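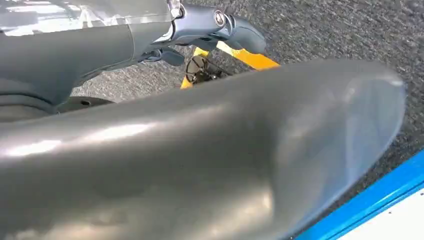
Noreen Gallagher wrote that she had tried working around the things on her floor, one corner at a time, and ended up lifting half the mat again. She asked for the floor steps to come first in this guide, and they now do.

## 2. Getting the floor ready

Read this section before you open the second carton of the Skusto mat set. The tiles go down in one pass -- plan on a clear floor from wall to wall.

1. Pick up everything that is lying on the floor. Check under low furniture and behind the door.
2. Sort small items into one box and set the box outside the room.
3. Move chairs and light tables out. Heavy pieces can stay if you plan to lay the mat up to their legs (see 2.3).
4. Sweep, starting at the wall farthest from the door.
5. Wipe the floor with a damp cloth and let it dry fully.
6. Run your palm over the floor. Scrape off any dried glue or paint you feel.

**Note:** A bump as small as a grain of rice will show through the tile within a few days.

**Caution:** Do not use wax or oil soap before laying the mat. The tiles will slide.

### 2.1 Bringing in the tiles

1. Open the carton along the taped side. Do not cut deeper than the cardboard.
2. Lay the tiles flat in stacks of 6, printed side down.
3. Leave them in the room overnight with the heating at its normal setting.

The full set has 13 edge strips. Keep them in their sleeve until section 4 -- they bend easily and do not straighten out again.

### 2.2 Putting things back

Wait until the last edge strip is pressed in. Bring furniture back first, lifting each piece into place, then the box of small items.

**Caution:** Do not drag furniture across the mat. Torn joints can't be repaired, and the tile has to be replaced (part 338).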